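A treaty that waits on the weather

Jun 9, 2023

The border between Hirkon and Staltura follows the river Masri for most of its length, and for 50 years the two governments have agreed on very little else. The accord initialled this month at Groltomance, a small spa town with one railway platform and two customs houses, is therefore modest by design. It settles the seasonal use of the river crossings, provides for a joint inspectorate and leaves the question of the upper valley for a later round.

Officials on both sides have been careful to avoid the word "peace". The text speaks instead of "regular relations", a phrase that took 11 sessions to agree and which carries a slightly different meaning in each of the two official languages.
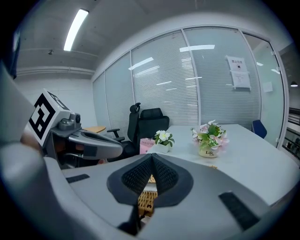 The harder work begins with ratification. In Hirkon the governing coalition can rely on a narrow majority, but several members from the river districts have asked for guarantees on grazing rights before they vote. Staltura's upper chamber has no deadline at all and has in the past allowed agreements with its neighbour to lapse quietly between sessions.

Joon-young Chae, who advised the Hirkon delegation on frontier law, regards the inspectorate as the part most likely to last. "The parties can dispute a map for generations," he told this magazine. "A shared office with shared records creates habits, and ministers find habits awkward to abolish."

The inspectorate will have a staff of 400, drawn equally from the two civil services, and will issue permits to the 3,395 households registered on either bank. Disputes over a permit will go first to a local panel and then to the two foreign ministries.

Neither government has published the annex on river patrols – the subject that ended the previous talks – and opposition parties in both capitals have demanded to see it before the summer recess. The ministries say that it will be laid before both legislatures with the main text.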